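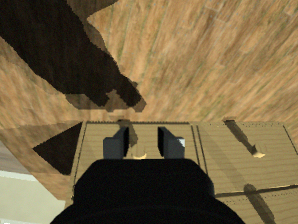 Wrist camera view, simulated drawer cell, gripper fingers open.

Baltia Users Forum > Cell Setup > Base plate position and homing

jinska_support
Sun 17 October
Members maintaining the simulated drawer cell are asked to review the base plate offset before the November release. The present setting is 222 mm. We propose to increase it by 11 mm and to repeat the homing routine after each change.

cellkeeper_lo
Our department does not support the increase.

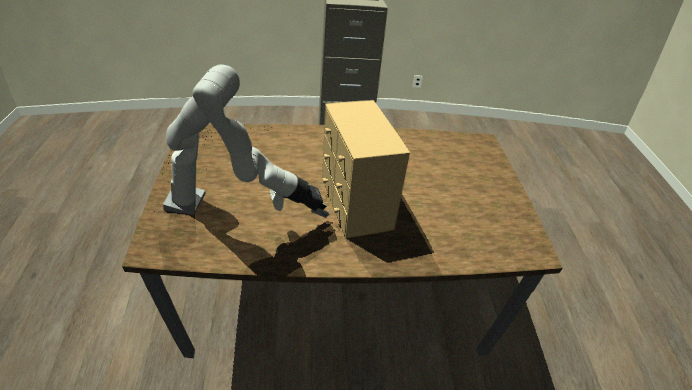

Base offset determines how much bend remains in the elbow when the arm works at the drawers. We run up to 500 cycles between checks and have recorded no joint limit faults at 222. With the plate near the table edge, the gripper reaches the drawer fronts and the elbow is still well bent. I would leave the plate where it is and correct the wrist frame.

fadell_maint
We respectfully disagree. The fault in ticket 731 occurred at a lower drawer, and the wrist frame had been corrected the day before.

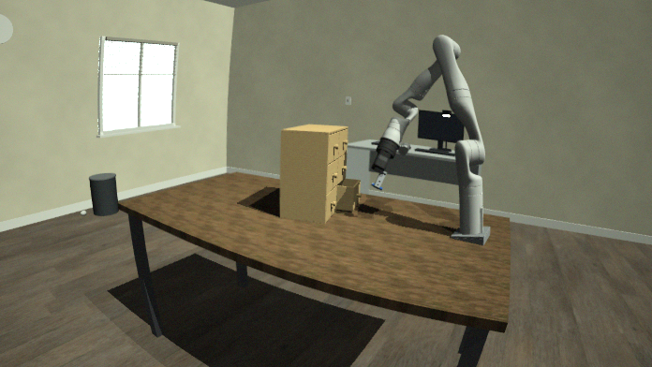 Lower far drawer extended, gripper alongside.

Our procedure is as follows. Load the saved home pose, reset all drawer joints to zero, and only then edit the offset. If the drawers are reset last, the old contact values remain in the file -- 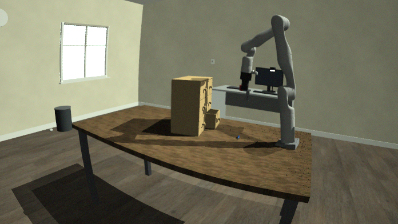

and the next run begins with them. Please also save the file under a new name.

cellkeeper_lo
The reset order is accepted. The additional 11 mm is not, pending a log from ticket 731.

jinska_support
The log will be attached to the ticket. The offset remains at 222 mm until it has been reviewed.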